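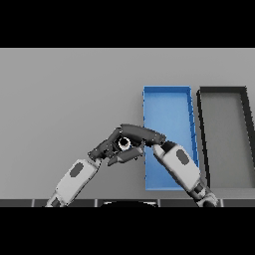 Figure 4. Blue tray on a light gray work surface, with a second tray beside it.

4.2 Preparing the Sorting Station

Complete this section before the first batch of incoming mail is opened. The station should be set up by the records clerk on duty and checked by the section supervisor.

1. Clear the work surface and wipe it with a dry cloth. Do not use spray cleaners within reach of paper records.

2. Place two open trays side by side, with the long sides running from the back of the table to the front. The first tray receives items for registration. The second receives items to be returned or forwarded.

3. Attach a tray label to the front wall of each tray. Labels are printed from the Nirnum register under Supplies, Form 278.

4. Set the date stamp and make one test impression on scrap paper.

5. Open the day sheet in Nirnum and enter your initials and the start time.

Note: A tray holds up to 200 single sheets. When the stack reaches the rim, close the batch and begin a new one. Batches of more than 100 items must be entered in two parts.

CAUTION: Remove staples and clips before placing documents in the registration tray. Metal fasteners can damage the scanner glass.

CAUTION: Do not leave registered mail in either tray overnight. Transfer it to the locked cabinet by 5:00 p.m.

6. At the end of the shift, empty both trays and file the signed day sheet. Day sheets are kept for 40 months.

Requests for additional trays or labels should be sent to Leonie Brinkmann, Records Services, Girum Building. For entries rejected by the register, see Section 4.5.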